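打球速度の補正係数を出し直した話

社会人の軟式クラブで記録係をしている。といっても紙のスコアをつけるのは別の人で、私の担当は打撃練習で取った数値の整理である。7月に入ってから、春先までのデータと最近のデータで打球速度の分布が合わなくなったので、その原因を調べて補正係数を作り直した。以下はその手順の覚え書き。

前提から書く。クラブでは去年の秋まで、Siduvoという据え置き型の計測器を使っていた。捕手の後方3メートルほどの位置に三脚で立て、打球の初速と打ち出し角を出す機械である。これが冬のあいだに故障し、Grovisportの携帯型に置き換わった。携帯型は投手側のネットの裏に吊る。つまり測定する方向が逆になった。

打球が計測器から遠ざかるか近づくかの違いだけなら、理屈の上では符号が変わるだけで済む。問題は打球の方向である。ドップラー式の機械が拾うのは視線方向の速度成分なので、計測器と打球の軌道がなす角度をθとすると、表示値は実速度にcosθを掛けたものになる。センター返しならθは小さく、誤差は無視できる。引っ張ってライン際に飛んだ打球ではθが40度近くになり、cosθは0.77程度まで落ちる。時速130キロの打球が100キロと表示される計算になる。

旧機は内部でこの角度を推定して補正をかけていた。新機の説明書には補正の有無が書かれていない。販売元のVirkhamに問い合わせたところ、担当のGilles Rollandさんから英語で返事が来て、標準モードでは角度補正をかけておらず、生の視線速度を出しているとのことだった。補正を入れたモードは別売りの拡張で対応するという。クラブの予算は今年度はもう残っていない。

というわけで、自前で補正することにした。

使ったデータは、4月から6月の打撃練習で取れた832打球。ここからファウル、バントの構えからの打球、機械が読み取りに失敗したもの、打球方向の記入が抜けているものを除くと674打球が残った。打球方向は、ケージの後ろに立った人間が9方向の区分で用紙に書き込んでいる。左右のライン際を両端とし、90度を9等分するので一区分は10度になる。粗いが、これ以上細かくすると書く人によって値が変わる。

手順は次のとおり。

まず、区分ごとに表示速度の中央値を出す。平均にしなかったのは、どん詰まりの打球が混じると値が引きずられるため。つぎに、区分の中心角からθを計算する。新機は本塁とマウンドを結ぶ線の延長上に吊ってあるが、打球が飛び出す位置は本塁の真上ではなく、右打者で少し前、少し左にずれる。このずれを前方0.5メートル、横0.3メートルと置いた。最後に、表示速度を1/cosθ倍する。

結果を書くと、中央の3区分では補正前後の差は時速2キロに満たなかった。両端の区分では20キロ以上動いた。補正前の分布では「引っ張ると打球が遅くなる」という、打者の実感とも一般的な傾向とも反対の形になっていたのが、補正後は引っ張り方向で速く、逆方向で遅いという普通の形に戻った。

ただし、これで安心してよいわけではない。cosθで割る補正は、θが大きくなるほど元の誤差も一緒に拡大する。両端の区分では、方向の記入が一つ隣にずれただけで補正後の速度が時速10キロ以上変わることがある。そこで、両端の区分については個人ごとの数値を公表せず、チーム全体の中央値だけを載せることにした。個人の最高速度の表からも外してある。最高速度を気にしている若手から不満が出たが、根拠の弱い数字で順位をつけるよりはましだと考えている。

打ち出し角も触れておく。上下方向にも同じ問題があり、フライは水平方向の補正だけでは足りない。新機は打ち出し角を出さないので、打球の高さはゴロ、ライナー、フライの3種で記録している。ゴロとライナーは角度0度とみなし、フライは一律に30度と置いた。乱暴な仮定である。フライの補正値は参考扱いとし、表では括弧に入れた。

バットの影響も調べた。クラブには共用の複合バットが2本あり、そのうちMalletの方に持ち替えてから速度が上がったと主張する選手が複数いる。しかしMalletでの打球は173しかなく、使う選手も長距離打者に偏っている。同じ選手が両方のバットで30球以上打っている例に絞ると、残るのは3人だけだった。3人のうち2人は差がなく、1人はMalletの方が時速4キロ速い。これで何かを言うのは無理なので、秋までに打順を決めて両方のバットを交互に使ってもらい、対になるデータを取るつもりでいる。投球はマシンで、球速は固定する。

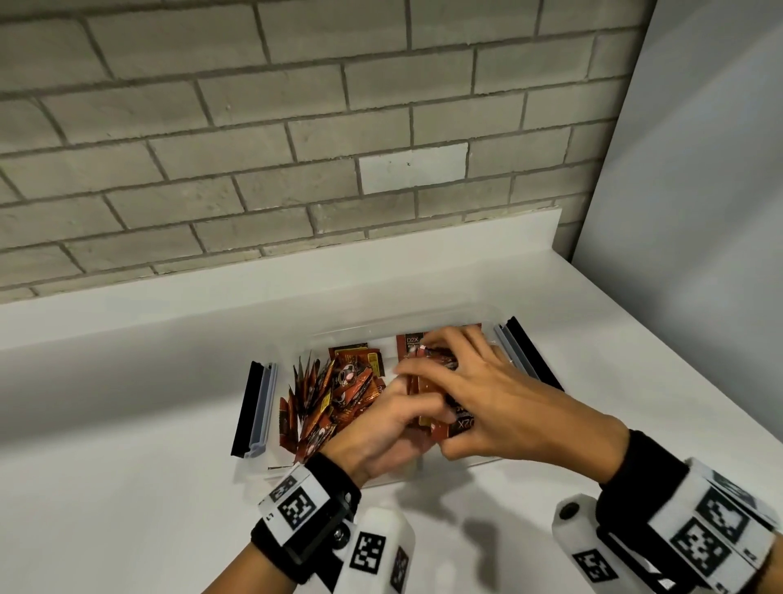 旧機のデータと新機のデータは、補正すればつないで使えるのか。

中央の3区分に限ればつないでよい。それ以外の区分は機種ごとに分けて扱い、年度をまたいだ比較には使わない。

この線引きは、旧機の末期のデータのうち方向の記録が残っている500打球を、新機の補正後の分布と比べて決めた。中央の3区分では中央値の差が時速1キロ以内に収まった。その外側では、同じ選手でも5キロから8キロの差が出る。冬の練習で全員が一様に伸びた可能性も考えたが、それなら中央の区分にも差が出るはずで、旧機の内部補正と私の補正のやり方の違いと見るのが自然だろう。旧機の補正式は公開されていないから、これ以上は詰められない。

表計算のファイルは共有フォルダに置いた。シートは「生データ」「方向別」「個人別」の三つで、θの計算に使う打点のずれは「方向別」の左上のセルにまとめてある。計測器を吊る位置を変えたときは、この値ではなく、その隣にある計測器までの距離と横のずれの方を書き換えてほしい。左打者は横のずれの符号が反転する。最初の版ではここを間違えていて、左打者4人の値が全部おかしかった。6月分の個人表を印刷して持っている人は差し替えをお願いします。

記入用紙も少し変えた。方向の欄を数字から扇形の図に丸をつける方式にして、打者の左右の欄を先頭に移した。次の練習から使う。鉛筆は用紙と一緒に箱に入れておく。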